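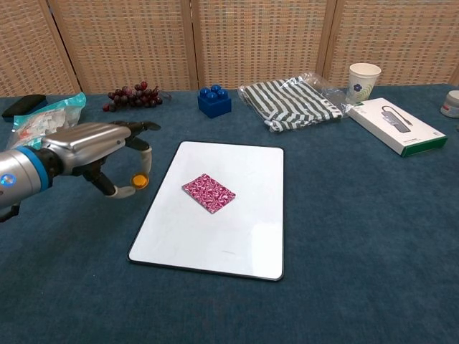
Okay so the arm is bolted down and has power, and I'm going to post the build in bits as I go. Mute me now if you only follow me for the sourdough.

**2/** For anyone new: I've been building a tabletop picking setup in the shared shop at Tovmont since last December. It's one arm and one multi-fingered hand, and the job is to pick a thing up off the table and set it down on a whiteboard. That's the whole job. It has eaten most of my free time and I'm having a great time.

**3/** The project is called Prulside. It was the name on a box of hinges I bought years ago and I liked how it sounded. Please don't ask me for a better reason.

**4/** The carpet! I get asked about the carpet more than the arm. I started on a bare tabletop, and every time a finger came down a hair too low it hit something with zero give and the whole hand shuddered. Teal carpet on top fixed a lot of that. Stuff also skids less when you nudge it, which matters a LOT with a cup.

**5/** The woven screen at the back came from a yard sale. It keeps people walking past out of the vision code's business. Before the screen, it once spent a whole evening trying to find the edges of somebody's plaid shirt.

**6/** I do wonder if the weave is too busy. It's all tiny tan squares. A plain sheet would be easier on the software but I'd have to iron it, so the screen stays for now.

**7/** The whiteboard is the drop zone. White with a thin black border, so the corners are dead easy to find. I wipe it down before every session and there's still a gray smudge that will not leave. I've named the smudge in the code. It has its own mask.

**8/** Object picking is my favorite part (choosing them I mean, the robot has its own opinions). I want a mix of things that are bad in different ways:

- grapes: squishy, lumpy, and there's a stem
- big blue toy brick: the easy one, for morale
- striped cloth in a clear bag: floppy AND shiny, awful
- paper cup with blue flowers: crushes if you look at it wrong
- the USB hub box: nice flat sides, slides like crazy

**9/** Clear plastic is the real villain, by the way. The crumpled bag with the turquoise printing is probably going to be the last thing I get working. The depth readings go straight through it or bounce off somewhere weird, and the software ends up thinking the bag is a small cloud of nothing.

**10/** The little magenta paisley thing on the board is for checking that the drop zone code knows the board is occupied. It's flat and loud and sits a bit crooked, so I get to test the angle math too.

**11/** Parts talk. My wrist adapter is a Drandano plate that I had to redrill because I measured from the wrong side. Twice. If you're making one, mark the top face with a paint pen before you go anywhere near the drill press. I have 11 holes in a plate that needs four.

**12/** Total spend on brackets, wire, fasteners and bits since I started is $517. That leaves out the arm and hand, which I'm not adding up in public, and the snacks, which I'm not adding up in private either.

**13/** Software side: I've been using a little open grasp planner called Symonenko. It's slow on my old laptop but it makes sense when you read it, and I can follow what it was thinking when it picks a dumb angle. I've logged 1,808 tries with it on the toy brick alone. That brick has been through things.

**14/** Thumb notes, since two of you asked! The round yellow-orange pad at the tip gives me a nice bright spot to track. I spent ages trying to work out the thumb position from joint angles and then went oh wait, I can just look for the yellow.

**15/** Current headache is the approach. If the hand comes in low from the left it wants to plow through whatever is in the front of its path. If it comes in high it's fine until the fingers curl, and then one of them gets there way before the others and tips the cup. I'm trying a slower curl with the thumb going first.

**16/** Someone in the replies said to use suction. I know. Suction would be so easy. I want fingers!!

**17/** Cable tip from today: leave more slack at the elbow than you think you need, then tie it loosely in two places. My first version was tight and tidy and popped a connector the first time the arm swung all the way out.

**18/** Next up is the striped cloth. I'm going to try pinching at a corner of the bag and lifting very slowly, and if that's hopeless I'll go for a big scoop with everything. Bets are open in the replies, loser brings new dry-erase wipes to the shop.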